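**Tuesday, equipment notes (Setville bench)**

OK, second pass at the shopping list before Yaqin's budget meeting, and I've changed my mind about a couple of things since the last version, so please throw the old one out!

The big question is still whether we buy two arms or one arm plus a decent fixture. Reltel quoted 11 weeks on the pair and 5 on a single, and Dougal Crichton keeps saying (fair enough) that a single arm in November beats a pair after the holidays. But I've been running the two-arm setup in sim all morning and I really don't want to go back. Even with the left one parked it's handy to know early how much room the two of them eat up over a tray. 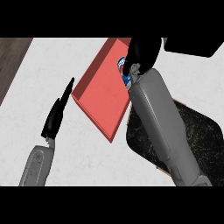 *Sim, two-arm layout. Right gripper at the can-like item in the red tray, left one empty.*

Look how much of the tray the right arm hides from up top! That moved a second camera from "nice to have" to "on the list." I'd put it low and off to the side, and Briggs has a bracket that should do. Their catalog has it at $55, plus shipping, which I forgot to ask about. Need to call them back.

Trays: I want real ones with about the same wall height as the model, and I want spares. Evine sells them by the case for $193, and that's more than we'd use in a year, but Yaqin thinks the packing group would split a case with us. Will ask.

Fingers are the part I'm least sure of. The long skinny tips are great for getting down beside a wall, but I don't know how they'll hold up on real parts, so let's budget a spare set per arm and see. Dougal wants soft pads too. Fine by me if they come out of consumables and not out of my line, ha.

Still open:

- does the Reltel price include the mounting plates? (the quote says "base hardware," whatever that covers)
- power at the far bench, one outlet won't cut it
- training day, do we pay for it or muddle through
- who signs if it's the pair

Leaning toward the pair. Going to rerun the layout with the arms farther apart after lunch and see if the bench we've got is wide enough, otherwise there's a table to add too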